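Hand-Held Gripper Build: Pre-Use Inspection Checklist
3 min read

Revision used on the Mikgate pair. Work through it with the tool off the bench, over the surface you plan to use. Mark each line pass, fail or watch.

1. Pivot pins. Seat each pin flush with the link face. A proud pin fouls the housing at full open. Comment: pass. Left side was reseated in December and has stayed put.

2. Opening. Spread the fingers to the stop and sight along both pads. They should face each other without twist. Comment: pass at full spread over the tin.
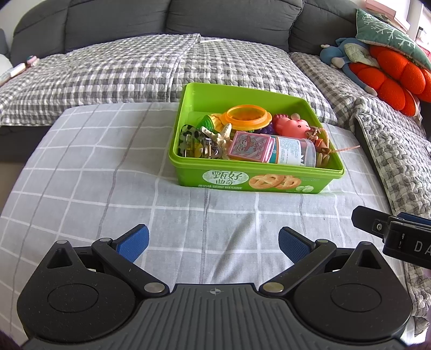

3. Pads. Press the blue texture with a thumbnail. Reject any pad that lifts at a corner. Comment: watch. The Altwood adhesive wants a full night under a clamp.

4. Finger travel near soft goods. Run this one on fabric. A finger that rides low will drag the sheet before it takes the part. Small, irregular items show the fault sooner than blocks do, so the grapes and the hair clip stay in the set. Comment: pass.

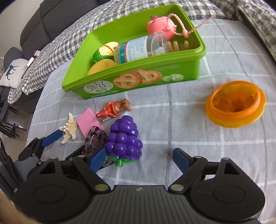 Item 4. Left pad against the hair clip and grapes, right pad on the sheet.

5. Linkage wear. Cycle 200 times by hand, then check side play at the pad tip. Limit is 2 mm. Comment: pass. Play first showed at cycle 49 on the old Uddale bushings, which were scrapped.

6. Narrow gap. Close the pads partway and hold. The gap should not creep when the hand relaxes. Repeat with the tool pointed at the bin, wrist level. Comment: watch. Recheck Wednesday with the stiffer spring.
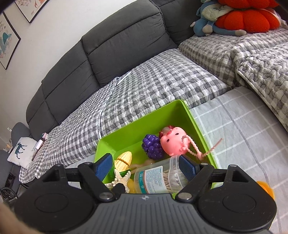 Item 6. Pads partly closed, cotton swab container between them in the line of view.

7. Screw heads. Snug only. Thread lock on the arm screws, none on the housing.

Disposition: usable, two watch items open. Checked by Orsolya Kovács.

Comments (2)

Bodnár: What do you use for side play? Feeler gauge or dial?

Orsolya Kovács: Dial, with the body in a soft-jaw vise. A feeler gauge reads low on the textured pads.

Related
Replacing bushings on a two-finger linkage
Pad adhesives compared
Spring rates for hand-closed tools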